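Summer Club, Week Whatever It Is Now

Tuesday, July 31, 2018

I promised my sister I would write something here at least once a month, and since I have let it slide until the very last evening, you are all getting robot club again. Sorry to the gardening people! The tomatoes are fine, thank you for asking, and I will get to them.

For anyone new, I help out with the student robotics project at Murkcombe, which means I unlock the door, order the tape, and ask a great many beginner questions that the students are very patient about. I taught middle school math for years and I thought that would carry me a fair way. It has carried me as far as the coordinate grid, which I love, and not one inch farther.

The grid is where this summer's project really starts. The students are teaching two arms to sort and place small parts on a table, and every part has to go to a particular square. Veronica Matei, who is the student lead this year, wanted a grid that could be put down fresh whenever the old one got tatty, so we went with blue tape. Simple, cheap, and I can buy it on the way in. What I had not understood is how long it takes to lay tape straight over a surface that size. You think you have it, you stand back, and there's a lean in it. Kamonchanok Luangrath has the best eye of any of us and she did most of the long lines in the end, crawling along with a yardstick and humming, while I tore off pieces and handed them to her like a nurse in a hospital show.

We have named the two arms, of course. They are Pascu and Allen. There was a vote, and it went on longer than some of the actual engineering. I still mix them up, and I get corrected every single time, usually by two people at once.

So, a few from the club table:

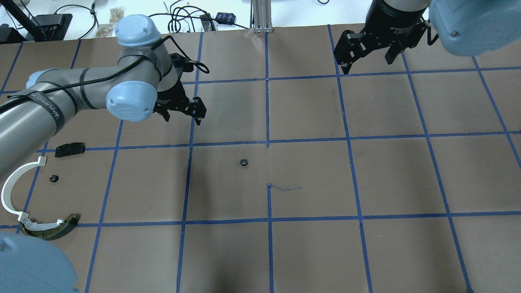
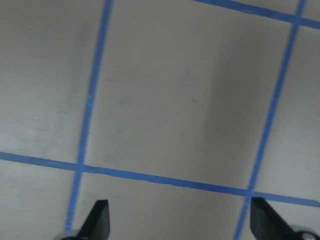
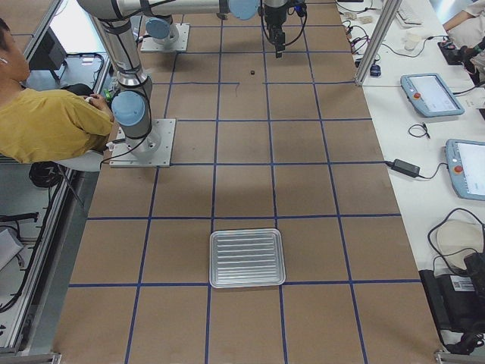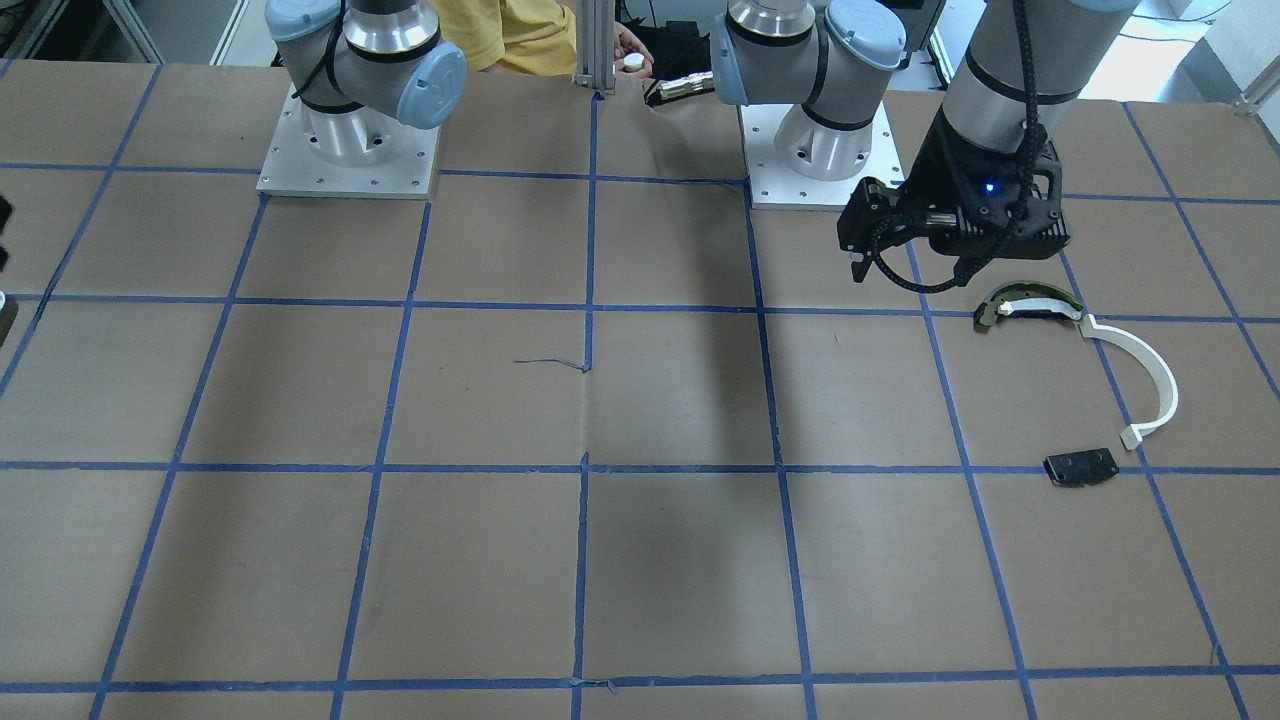 The goal before the fall term is 200 clean placements in a row, where clean means the part lands inside its own square and stays there. When Veronica first wrote that number on the whiteboard I thought she had lost her mind. I said so, in a kindly way, and she said that if you aim for 20 you build something that can do 20, and I have been thinking about that ever since in connection with all sorts of things, my piano practice included.

We are not at 200. There was an afternoon when everything went so well that people stopped talking, the way a crowd does at a ball game when the pitcher is on a streak, and then a little ring of a thing rolled off on its edge and went visiting the next square over. You have never heard such a groan! They had the log open within a minute, though, and were arguing about whether the fingers had opened too early or too high, and I went and found the cookies, that being my department.

Small parts are a trial. I would have guessed that a bigger or heavier object would be the hard one, but give me something with a nice flat side any day. The curvy ones rock, and the thin ones hardly stand up off the paper enough to get hold of. The students keep changing their minds about how to come at them, straight down or at a bit of a slant, and each change means going back and trying all the easy ones again to be sure nothing has gotten worse. I used to tell my classes to check their work and they would look at me as though I had asked them to eat the chalk. These kids check theirs over and over without being told, and then they check each other's.

Money, briefly, since a couple of you asked last time. We had $400 for supplies for the whole summer and we have spent $276 of it, a shocking share of that on tape and paper. The rest has to last until the open evening in November, when families can come and watch. Woneo, the little print shop by the bus stop, has offered to do our posters at cost, and if you are local please go and get something printed there, even if it's only a birthday card.

I've been asked to say a few words at the open evening and I'm already dreading it. What I would like to say is how nice it is to sit in a room where people are stuck. They are stuck a lot. They get stuck for an hour on something, and they go quiet, and then someone says "wait, wait, wait" and drags a chair over. I had forgotten how much I missed that sound after I left the classroom.

Anyway, I have to be up early to let everybody in, and I am under instructions to bring up to 4 more rolls of the blue if the store has them. Tomatoes next time, I promise, and the business with the squirrel.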